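About Plirau

Plirau is a small outfit that helps labs work out what automation they need, what it will cost them all up, and whether it will fit through the door. We started in the back half of a shared office in Notinville, with two desks and a kettle that took forever, and we still do most of our thinking around a table with a pot of tea on it. If you've found your way here because someone has handed you a grant, a deadline and a glossy catalogue, welcome! You're in the right place, and you're in very good company.

Cor Wouters and Yu-na Ko set the business up after years on the buying side of the fence. Cor looked after equipment purchasing for a group of teaching labs and Yu-na ran a sample prep room, and between them they had signed for a fair few machines that ended up under dust covers. None of them were bad machines. One needed a bench that could take more weight, another needed a software licence that hadn't been in the quote, and a third (Cor still goes a bit pink about this one) was ordered with the wrong plug.

So we plan first. Before anyone talks to a supplier we sit down with the people who'll use the gear and go through an ordinary working day with them, step by step, including the fiddly bits that never make it into the procedure. Then we build the layout in simulation and let the arm have a go at reaching everything, well before any money has changed colour or hands.

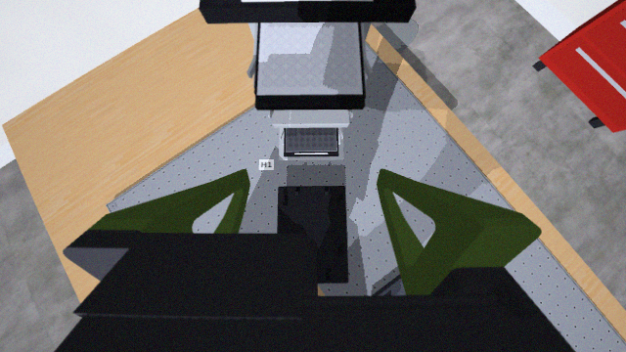
Aušra Šimkus

Simulation is my corner of the business, and I'm very fond of it. I model the work surface, the instruments, the gripper and a good bit of the room as well, down to the cabinets and the floor, and I label positions on the bench so that everyone in a meeting means the same spot when they say H1. Looking down past the fingers at a small tray tucked in under a taller piece of equipment, you can have a really useful conversation about clearance. People who would never read a specification sheet will lean in and say, hang on, how does it get back out again? That's the question I'm hoping for, and it's a lovely cheap one to answer at that stage.

I also bring the model along to budget meetings. Finance people like it more than you'd expect. It's a lot easier to explain why a different set of fingers has its own line in the budget when everybody can see how much space the current ones take up.

What we charge for

Our first planning session is free and takes most of a morning. After that, a layout study for a single bench is a fixed fee, and we'll tell you what it is before you've finished your biscuit. We don't take commissions from manufacturers and we don't resell equipment, so if the right answer is a second pair of hands and a better trolley, we'll happily write that down for you and send the bill for the study only.

Every plan comes with a full costing. That means the arm and the instruments, naturally, but also the bench, the power, the freight, the guarding, the training days, the spare parts and the annual service. We put the small things in too. A client at Stunitz once found $470 worth of brackets missing from a supplier's quote, and while that won't sink anyone, it did hold up the installation while the paperwork went round again. We've kept a line for brackets in our template ever since.

Who you'll meet

Do-yoon Hyun looks after costings and has a spreadsheet for just about everything. Seung-woo Geum visits sites, measures doorways and lifts, and talks to your building people about floor loads. Yu-na still runs the workshops with bench staff, and Cor reads the contracts, every page, generally with a highlighter in each hand.

Getting in touch

We take on new studies through the year, though October tends to fill up early with teams getting their bids in order. Ring the office or send us a note with a rough sketch of your room. Pencil on the back of an envelope is fine, and if you can mark where the power points are, Seung-woo will be your friend for life.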